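Convocatoria de participantes: estudio sobre vocabulario doméstico y percepción del color en hablantes bilingües

El grupo de lingüística aplicada Metier abre el plazo de inscripción para un estudio sobre denominación de objetos cotidianos en hablantes bilingües de español y otra lengua. El trabajo de campo se realizará en septiembre en la sede de Elero. La coordinación corresponde a Aušra Kalniņš.

Objeto del estudio

Se analiza la variación en los términos de color intermedios (lila, malva, morado, violeta, lavanda) y en los nombres de recipientes y vajilla de uso corriente. Los repertorios disponibles recogen bien la variación geográfica, pero apenas registran el efecto de la segunda lengua sobre la elección del término. El estudio mide dos variables: el tiempo de respuesta y la estabilidad de la denominación entre la primera y la segunda sesión. 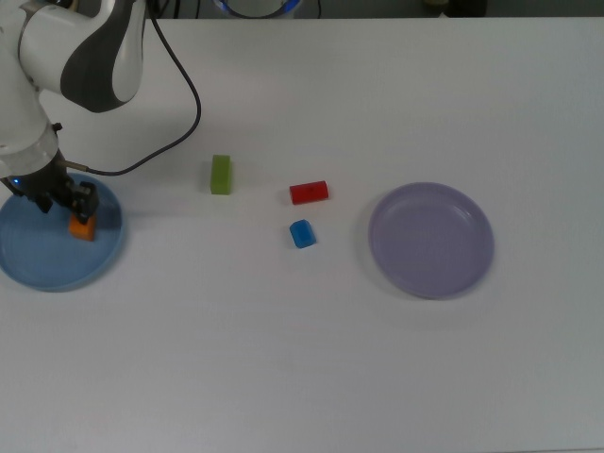 La muestra prevista es de 200 personas, distribuidas en 2 grupos según la edad de adquisición de la segunda lengua. El primer grupo reúne a quienes la adquirieron antes de los 7 años; el segundo, a quienes la adquirieron a esa edad o más tarde. La asignación se hace a partir del cuestionario lingüístico que se cumplimenta con la solicitud.

Requisitos

Tener cumplidos 18 años en el momento de la inscripción.
Ser hablante nativo de español o haberlo adquirido en la infancia.
Usar una segunda lengua de forma habitual en el trabajo, los estudios o el ámbito familiar.
Visión normal o corregida. Se aplicará una prueba breve de discriminación cromática al inicio de la primera sesión.
No haber participado en el estudio piloto Clurnomby.

No se exige acreditar el nivel de la segunda lengua mediante certificado oficial. Quedan excluidas las personas con formación profesional en colorimetría, artes gráficas o tintes textiles.

Desarrollo de las sesiones

Cada participante asiste a dos sesiones individuales. En la primera se completa una tarea de denominación oral y otra de clasificación de muestras de color. En la segunda se repite la denominación con los estímulos en distinto orden y se añade una entrevista semidirigida sobre hábitos lingüísticos en el hogar. Las respuestas orales se graban en audio. No se proporciona ninguna lista previa de términos y se ruega no consultar cartas de color entre ambas sesiones.
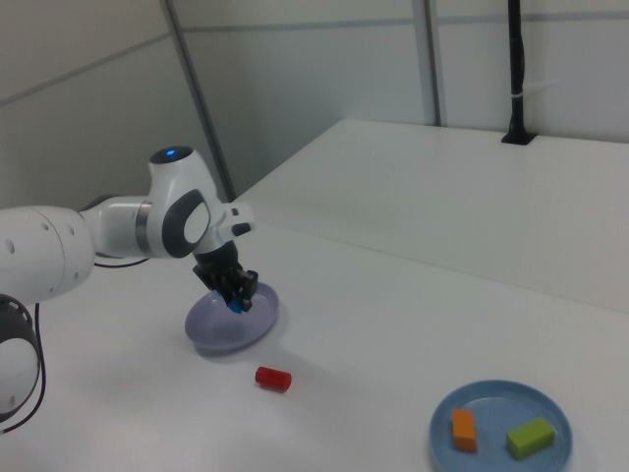 Plato de color lavanda sobre mesa blanca.

La entrevista se transcribe íntegramente y se codifica con el protocolo Koval, que separa las respuestas espontáneas de las obtenidas tras repregunta. Las denominaciones compuestas («azul tirando a gris», «morado claro») se conservan en su forma original y no se reducen al término básico.

Compensación

Se abona una cantidad única al término de la segunda sesión, mediante transferencia. Los gastos de transporte público se reembolsan previa presentación del billete. Quien abandone el estudio tras la primera sesión percibirá la mitad de la compensación.
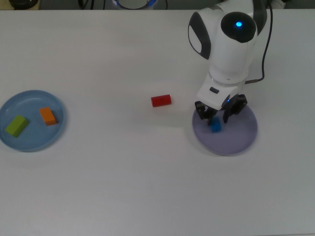 Mesa blanca y plato redondo, vista desde arriba.

Tratamiento de los datos

Las grabaciones se almacenan con un código numérico, separado de los datos de contacto. La participación es voluntaria y puede interrumpirse en cualquier momento sin necesidad de justificación. El consentimiento informado se firma antes de la primera sesión, y cada participante recibe una copia.

Inscripción

La solicitud se presenta en la secretaría de Elero, despacho 501, en horario de mañana, o mediante el formulario electrónico de la convocatoria. Debe indicarse la referencia 501-Metier, la lengua o lenguas de uso habitual y la disponibilidad horaria. Las solicitudes se tramitan por orden de entrada hasta completar cada grupo; las restantes pasan a lista de reserva. La admisión se comunica por correo electrónico, junto con la hora asignada para la primera sesión.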